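Ticket: Washer stops during fill, code 61
Product: Plornier front-load washer, second-floor laundry closet
Opened by: Jamie Bainbridge
Assigned to: Quyên Doãn, Cunham service desk
Status: Closed

Opening message, Jamie Bainbridge

Our washer stops partway through the fill and shows 61. It beeps, the door stays locked, and after a few minutes it unlocks and I have to start over. Sometimes the second try works. It happened twice last month and now it is most loads. The machine was moved in November when we had the floor redone in the closet and it worked before that. I have already turned the power off at the breaker and back on. No leaks that I can find.

Reply, Quyên Doãn

Thank you for the details. Code 61 means the washer asked for water and did not reach the level it expected within 15 minutes. It does not tell us why. Please check the following and write back with what you find:

Both supply valves on the wall are fully open.
Neither fill hose is kinked or pinned behind the cabinet.
The small screens where the hoses meet the machine are clean. Close the valves before you take the hoses off, and have a towel ready.
Which cycle you are running and what kind of load is in it when the code comes up.

Also, please open the service menu (hold Temp and Spin together until the display changes) and send me the cycle count.

Reply, Jamie Bainbridge

Cycle count is 1,326.

Valves are open all the way. Hoses look fine. The screen on the cold side had grit in it, a pinch of sand or something like it. I rinsed it under the tap and put it back. Hot side was clean. Ran Normal, cold, with shirts and pants and it finished. Ran the same thing again and got 61.

The load doesn't seem to matter much. Mostly it's mixed clothes on Normal. It did seem worse with towels but that may be because I notice it more with towels.

Reply, Quyên Doãn

The grit may have come from the valve when it was shut and reopened for the floor work. I would like a flow test before we send anyone. Take the cold hose off the machine, put the end in a bucket, and open the valve for one minute. Do the same with the hot. Anything over five quarts in a minute is enough for this washer.

Reply, Jamie Bainbridge

Did both. Cold filled the bucket well before the minute was up, and hot was a little slower but still well past the five quarts. So pressure is not it.

One more thing. My father Howard was here during the day and says he could hear water running in the wall while it was filling. He is hard of hearing so if he heard it, it was loud. I'm going to run another one tonight and stand there.

Note added to ticket, Quyên Doãn

Flow good on both sides. Intermittent 61 with good flow leaves the inlet valve, the pressure sensor and its tube, or water leaving the tub during fill. Asked Orysia Kobzar to look over the history. She has no open bulletin on inlet valves for this model. She suggests the pressure sensor tube first because the machine was tipped and moved. Visit requested through Haworth Appliance, who cover that area. First opening is in a little over a week.

Reply, Jamie Bainbridge, 7:40 p.m.

Ran it tonight. It failed again at the same place. Pictures attached. 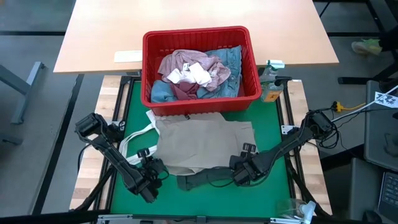
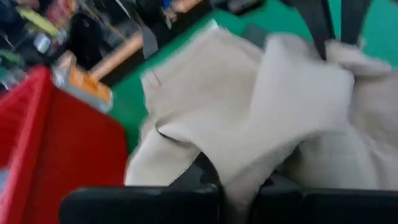
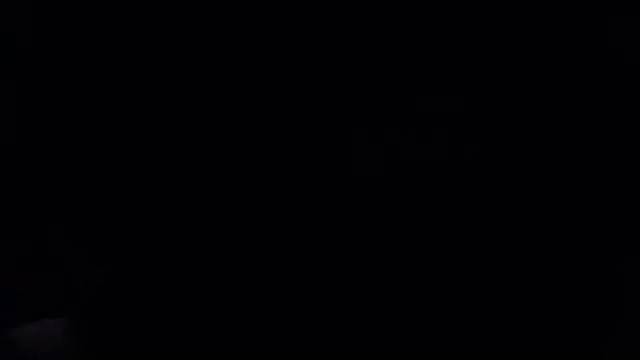

First visit, Haworth Appliance
Technician: Murdo Leckie

Pulled the machine forward and removed the top. Pressure sensor tube was seated at both ends. Blew through it, clear. Sensor reading at empty was within range and changed smoothly when I raised the pressure by hand.

Tested the inlet valve coils cold. Cold-side coil read slightly high against the chart but inside tolerance. Replaced the valve anyway, as I had one in the van and the customer had been waiting. Old valve had some grit on the seat.

Ran two short cycles empty. Both completed. Pushed the machine back and ran a third, also completed. Left the customer with instructions to use it normally.

Reply, Jamie Bainbridge

It was good for four days. Tonight 61 again, on Normal with sheets. I'm now doing most of the wash at my father's place, so I would appreciate it if this could move a bit faster. Also, the new valve is louder than the old one. Is that normal?

Reply, Quyên Doãn

I am sorry it came back. Some difference in sound from a new valve is normal. If you get a buzz that continues after the water shuts off, please tell me.

I want to go back to something you wrote earlier about water running in the wall. Would you try this when you have time:

Start a Normal cycle with the drum empty.
When you can see water in the bottom of the door glass, press Pause.
Leave it paused for ten minutes and look at the water level again.
While it is paused, listen at the drain pipe behind the machine.

Reply, Jamie Bainbridge

Paused it. There was water in the glass up to the bottom of the rubber seal when I started and none ten minutes later. I could hear a trickle at the pipe the whole time. The drain pump was not running that I could tell.

So the water is going down the drain while it's trying to fill?

Reply, Quyên Doãn

Yes. With the pump off, that is siphoning. The drain hose starts to flow from the last drain or from the first surge of the fill, and then it keeps pulling water out of the tub. The washer keeps filling to make up for it and runs out of time. On some loads the siphon does not get started, and those cycles finish.

Usual reasons are a drain hose pushed too far down the standpipe, a hose taped or sealed into the pipe so no air gets in beside it, or a standpipe that is too low. Please look at where the gray hose goes into the wall and tell me how far in it goes and whether there is anything around it.

Reply, Jamie Bainbridge

There is white tape wrapped around the hose where it enters the pipe, quite a lot of it. I didn't put it there. I assume the floor people did when they hooked it back up. I pulled gently and it didn't budge, so I have left it for Murdo. There is also no plastic U-shaped piece on the hose, which my father says used to be there – he remembers because he put it in.

Second visit, Haworth Appliance
Technician: Murdo Leckie

Drain hose was taped airtight into the standpipe with close to two feet of hose inside. Cut the tape and drew the hose out. End of the hose was sitting in the trap water.

Standpipe height measured at 34 inches from the floor, acceptable for this model.

Fitted new U-shaped hose guide. Set the hose so that six inches go into the standpipe, with an open gap around it. Strapped the guide to the supply valve so it can't work its way down.

Repeated the pause test. Level in the glass unchanged after 15 minutes, no sound at the pipe. Ran a full Normal cycle with towels, no code. Watched the drain at full pump speed for overflow at the standpipe, none.

On my first visit I slid the machine forward far enough to get the top off, which would have pulled some of the hose out and flattened the loop. I think that is why my test cycles passed. Should have checked the drain end then.

Reply, Jamie Bainbridge

Two weeks now and no codes. Cycles are shorter too, which I had not thought about. Our water bill for December was high and I suppose this explains it. Do I owe anything for the first valve?

Reply, Quyên Doãn

No. The valve was not the fault, so the part and the first visit have been taken off. The hose guide and second visit are billed at the normal rate. You should see it in your Cluvero account under this ticket.

If the washer is moved again, please have whoever moves it leave the guide on the hose and not tape the hose to the pipe.

Internal note, Orysia Kobzar

Adding the pause test to the desk script for code 61, ahead of the valve and sensor steps. Quyên to send me the wording.

Closed by Quyên Doãn
Cause: drain siphoning from hose sealed into standpipe
Parts used: hose guide, inlet valve (credited)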